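Cetberg hand grippers, trial kit: worth it for bedroom tasks?

tidyloop
Hi all, long post, sorry in advance! We've had the Cetberg trial kit since May and I promised in the other thread that I'd write it up. You get two hand-held grippers, the charging cradle and a seat on their review service, where somebody goes over your recordings and tells you which ones are usable. We've mostly done bed work with it, so folding, picking up small stuff and putting the remote back where it belongs.

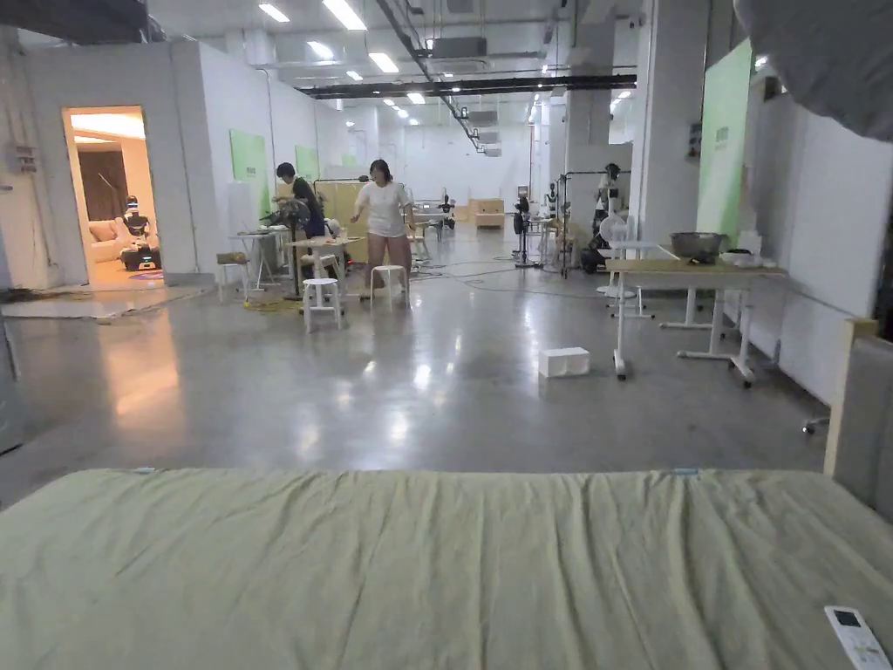

The review service is the part I'd pay for again. Notes came back within 6 hours every time, and they were kind notes, too, written by someone who has clearly folded a shirt or two. The grippers I like a bit less. My wrist starts complaining after 20 minutes or so of folding, and I have fairly big hands.

marrow_pine
Thanks for this, I've been going back and forth between Cetberg and the Brornen set for ages. Does the pistol handle bother you on low surfaces? I'm short and a mattress is an awkward height for me, I end up with my elbows out like a chicken.

tidyloop
A little, yes! Kneeling helps. What I really wanted to show is how soft things go, because that's what people keep asking me. Cloth on top of a rumpled sheet is the hard one: close the jaws a touch too low and you come up with a fistful of bedding along with the shirt.

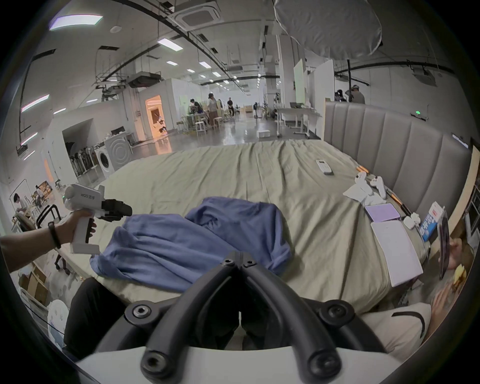

I've gotten into the habit of coming in from the side and pinching a ridge of the fabric, and I'd say that fixed most of my bad takes.

gortz_fan
Have to disagree on the service. We had the Görtz kit and then this one, and I thought the Cetberg reviewers were far too easy on us. Of 8 folding sessions they passed every one, and two of those I'd have thrown out myself. Friendly notes are lovely, but I'd like to be told off now and then.

tidyloop
Fair enough, maybe you got a softer reviewer than we did. Ours sent back plenty.

marrow_pine
Does the trial price include shipping both ways? Dramdale charged me for the return and I'm still grumpy.

tidyloop
Both ways, yes, and keep the box.

Contact the moderators | Copyright the posters | Back to top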